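News > Plukstead Building > Shared Rooms

A small room with a fridge of its own

By Ita Mac Mathúna
2 May 2018

The second floor at Plukstead finally has a place to keep a cold drink! After a long winter of carrying lunches down to the ground floor and back up again, the little room at the end of the Trasteven hallway is now set up with a refrigerator and a long white desk, and it opened to everyone on the floor on Monday morning.

I was there early, and so were plenty of other people, most of them holding something that needed chilling. The room isn't big. You can stand at the end of the desk and reach into the fridge, and that closeness is what makes it such a pleasure to use. You open up, take your bottle out, set it down on the white top and go back in for your sandwich.

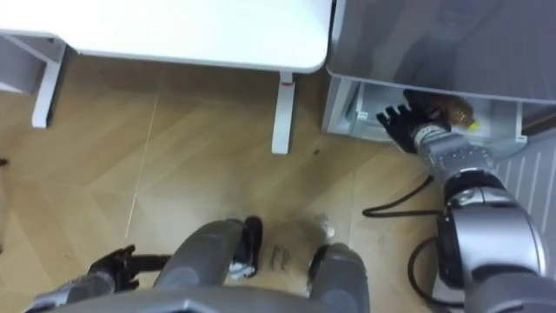 The open compartment with a brown item inside, next to the white table.

"We asked people what they wanted and 49 of them wrote back," said Nabil Nasrallah, who looks after the shared rooms on our floor. "Nearly all of them wrote 'fridge.' One person wrote it in capitals and underlined it."

The whole setup came to $571, with the refrigerator taking most of that. The desk was already ours. It used to sit in the Fisholm meeting room, where it was too long for the wall and everyone bumped a hip on the corner by the door. It looks much happier here, running back toward the far wall with the fridge beyond its far end. The curved cut-out along the front edge turns out to be a lovely spot to pull in close while you eat – I tried it with a bowl of soup and I'm a convert.

Drinks go low, lunches go high

Senan Heffernan worked out how the fridge should be shared, and his plan is nice and short. Drinks go in the lower part. Lunches and anything in a box go up top. Milk for coffee is shared and gets replaced every Monday, and you can finish a carton without feeling guilty about it.

Bottles should have their caps screwed on tight before they go in. Please put your name on the cap or the side in marker. By Tuesday there were already two people looking at the same bottle and each feeling fairly sure it was theirs. (It was settled in a friendly way.)

There is also a white cart with a clear drawer beside the end of the desk. Enda Nic Aodha has offered to keep it stocked with napkins, tea bags and a marker for the names, and she would love to hear what else people want in there. So far the top request is hot sauce.
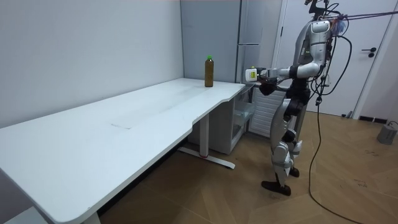

Keeping the desk clear

This is a desk for eating and for setting things down while you are at the fridge. It's a beautiful clean white, and every ring and drip shows up on it, so give it a wipe when you're done. Cloths are by the sink across the hall. A bottle or two standing at the back while you have your lunch is fine, but take it with you or put it back in the cold when you leave.

Crumbs and bits of wrapper find their way to the floor very fast in a room this size. Hefin Nicholas swept on Monday evening and says he would happily do it again, though he'd be even happier with some help. The broom is in the tall closet opposite.

One more small thing. The fridge drawer needs to be pushed in all the way before you close up. It moves smoothly, and it's easy to walk off chatting and leave it out.
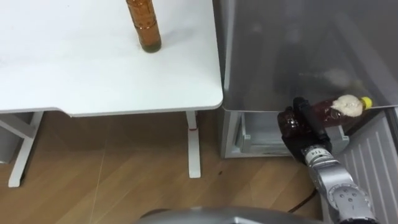 Clean-out every other Friday

Anything without a name goes on the desk at 2 p.m. on clean-out Fridays, where you can come and claim it. What's still there at the end of the afternoon gets thrown out, and the bottles get rinsed for recycling. The first one is next week.

Nabil has also ordered six extra door-shelf clips from Ó Conaill, the shop on the corner, so taller bottles will stand up without tipping. They should be in before the end of the month.
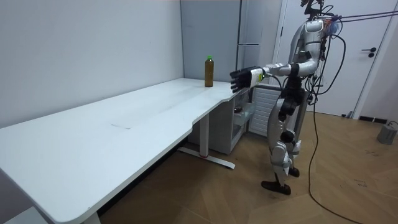 What's next

Stools! There's a little money left over, and the floor will choose between two kinds. Both will be out in the hallway for trying, so come by and sit on them before you vote. The slips go in the box outside Nabil's door, and the plan is to look at the whole room again in November and see what else it could use.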